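Four fingers or two: a month of gripper trials in the simulator

I have wanted to settle the gripper question since spring. Our two-arm setup has had whatever end effector was free that week, and every time we changed one we had to guess how much of the change in results came from the hardware and how much came from us. In August I got a stretch of time to do it in simulation first, before anyone has to order anything or unbolt anything.

What follows is how I set it up, what I measured and what I think so far. It is not finished. The contact settings still bother me in one or two places, and I'll say where.

The candidates

I had three models to work with. The first is a slim black gripper from Kneath, a long cylinder with narrow fingers at the end. The second is a small metallic one from Zusier, very compact, with short fingers and a lot of exposed joints. The third is a four-fingered hand, also from Kneath, which costs more than the other two together and which Wael Soliman has been asking for since before I joined.

The arms are the same on both sides and stay the same throughout. The controller is Predska, the build we already use on the real machines, running against the simulator through the usual bridge. I kept the gains where they were. I was tempted to tune for each gripper, and I think a fair comparison will need that in the end, but for a first pass I wanted to see what each one does when you simply swap it in.

The task set

The tasks come from Londine, the household task package Réka Kozma put together last year. It gives you a worn wood surface, a cardboard box, wicker baskets, a checkered cutting board and a handful of things to move between them. The objects range from easy (rigid, light, good friction) to annoying (thin, soft, or flat against the board). I picked 17 tasks and left out the ones that need a tool.

Each task got the same starting layouts for every gripper, with small random shifts in object position and box angle. I logged grasp success, time to first contact, number of regrasps, and whether the object ended up where it was supposed to. I also saved views from the runs, which I'm glad of, as the numbers alone hid a couple of problems.

The hand on the cutting board

Flat items on the board were where I expected the hand to earn its price. With two fingers you need to come in from the side or get a fingertip under an edge, and on a board there isn't much room for either. With four you can spread them, come down from above and close until something gives.

It does work better. On the thin food pieces the hand got a usable grasp on the first try far more often than the slim gripper did. It was also slower, with a long closing motion that I suspect is down to how the finger joints are coupled in the model.

The trouble is visibility. The hand is large and dark, and from the view we use it covers a good part of the board just when you want to see what it's doing. The dark red piece in this run is tucked against the right side of the hand, and there's something white and round under it on the left that I would not want a detector to have to name. The slim gripper on the other arm, over by the basket, blocks far less.

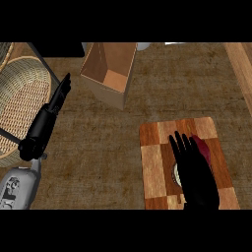 Cloth

I put the fabric tasks in late. They were not part of the first plan, and Sânziana Tănase talked me into them by pointing out that half of what people ask us to demo is some kind of cloth handling.

Cloth in simulation is a compromise. The sheet we use is a particle mesh with 1,964 points, and if you go much higher the whole thing slows down to where a single run takes longer than my lunch. At that resolution it folds and creases in a believable way but it's stiffer than real cotton, and it will sometimes pass through a finger if the finger moves fast enough. I capped the closing speed for all three grippers on the cloth tasks for that reason. It penalizes the slim one slightly, as it's the fastest.

The metallic Zusier gripper surprised me. I had written it off as too small. Its fingers open less than the others, and on the bigger rigid objects it failed a lot, simply by not fitting around them. On fabric that doesn't matter. It takes a pinch, closes, and keeps hold. The short fingers also mean there's less length to flex, so the pinch force stays close to what you commanded.

I ran the cloth set with the Zusier on the right arm and the slim Kneath on the left. The left arm was supposed to hold the basket steady, or at least be near enough to help, and I spent an entire afternoon on its approach angle. If it comes in too steep the fingertips catch the rim and the basket tips. If it comes in too shallow the cylinder body hits the side first. The handle makes it worse. I ended up with a tilt toward the upper right that gets the tip close to the rim without pushing on it in most runs.

The slim gripper on cloth was all right. It lost its hold more often during long moves, usually in the second half of the move, when the fabric had picked up some swing. I tried slowing the arm down and that helped. I tried raising the grip force and that mostly gave me mesh glitches.

The four-fingered hand on cloth was poor, and I don't fully trust the result. The fingers tend to close on each other with the fabric somewhere in between, and the simulator reports a contact but the sheet slides out. A real hand with rubber on the fingertips may do much better. I'd want to see that before ruling it out.

One thing I would change if I started over is where the cutting board sits relative to the right arm. With the Zusier mounted and holding black fabric up, the forearm passes right over the board and hides much of it. That doesn't matter for the cloth task itself, but I had hoped to use one camera position for everything. You can see how much of the board goes missing.
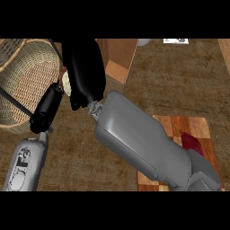 Iman Lahlou wrote back after I sent the draft around, and her view is that I'm being too hard on the single camera. She would leave it where it is and add a wrist view on each arm, on the grounds that any policy we train will have those anyway and the overhead picture only needs to tell it which side of the table to go to. She also thinks the hand should get its own controller settings before anyone quotes my numbers at a budget meeting.

I agree with the second part completely. On the first part I'm less sure. Wrist cameras are fine until the gripper is holding something large, and then all they show is the thing being held. With fabric that's the normal case. I'll add them anyway and log both.

Numbers, such as they are

I did 1,000 runs per gripper, spread over the task set. I'm not going to publish a full table yet, as the hand results on cloth would be misread and I'd be answering mail about it through the winter. The ordering by task type looks stable, though:

Flat food items on the board: the four-fingered hand first, the slim Kneath second, the Zusier a distant third.

Rigid objects into the basket: the slim Kneath, then the hand. The Zusier drops out whenever the object is wider than its opening.

Box to board transfers: close to a tie between the slim Kneath and the hand. The hand needs fewer regrasps and the slim one gets there sooner.

Fabric: the Zusier, clearly. Then the slim Kneath. The hand last, with the doubts above.

I reran 4 of the tasks with the arms swapped, left for right, to check that I wasn't measuring something about the layout. The ordering held in each. The gaps got a little smaller on the basket tasks, and I put that down to the basket being on the left, where the arm has to fold back on itself to reach over the rim.

Things that went wrong

The wicker basket's collision shape was a plain cylinder for the first batch of runs. The weave is only a texture, which is fine, but the rim is wider than the body and the collision shape didn't include it. Fingers went straight through. I threw those runs out and did them over.

Friction on the cutting board was also set wrong. It had been copied from the floor, and things that should have stuck slid around under the fingertips. Ayman Cherkaoui found that one in ten minutes after I'd been staring at it for two days. Fixing it helped the slim gripper more than the others.

Predska has a default timeout on the close command that is shorter than the time the hand needs to close fully. It doesn't raise an error. It just reports the gripper as closed and goes on to the lift. If you use a slow hand with it, look for the close timeout in the end effector section of the config and raise it. I lost most of a night's batch to this.

What I'd buy

If I had to sign for something tomorrow it would be a slim Kneath on the left and a Zusier on the right, with a quick changer on the right wrist so we can put another Kneath there on days without cloth. That covers most of what we do and leaves money over for cameras.

Wael will say that a mixed pair makes bimanual work harder to program, and he's right, it does. Handing an object from one side to the other means planning for two different finger lengths and two different openings. I haven't run any handover tasks yet. They're next, along with separate tuning for the hand and a softer cloth mesh if I can get the run time down.

The config files are in our shared folder under the Londine directory, with the bad basket runs kept separately in case anyone wants to check my reasoning for dropping them.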